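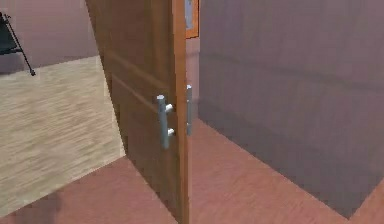
Do night staff lose hours when a care home brings in delivery robots?

We're a residential home with 50 rooms and management wants to try a Brultemis cart for linen and supplies from May. I work nights. The rep only talked about steps saved. Has anyone been through it?
Sumathi Sastry

It depends on what gets written down before the trial starts. At Zollbridge our hours stayed the same, but the job changed. I used to push linen until 4 a.m. and now I spend that time answering calls and doing charts. Two people moved to days because they didn't like it. Get the staffing numbers in writing, and ask who goes to the robot when it stops and whether that counts as your work. In our first month we logged 497 stops, and the aides cleared nearly all of them.
Gopinath Chacko
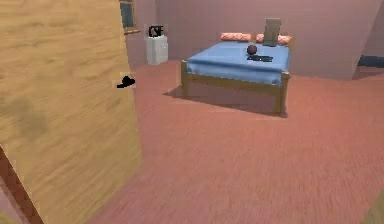
Training is where ours went wrong. Management planned 16 minutes per person and the night shift got none of it, so we learned from the day crew's notes. Ask for paid time on your own shift. Ask about the bedrooms too – ours was only good in the hallways. Getting through an open door is one thing, but somebody still has to put the sheet on the bed, set the pillows and notice a ball left on top of it. Those minutes stayed with us and were left out of the new schedule until we complained.
Raíssa Miranda

no idea about care homes but the warehouse I was at cut overtime first, not regular hours. check your contract
Mohandas Rodrigues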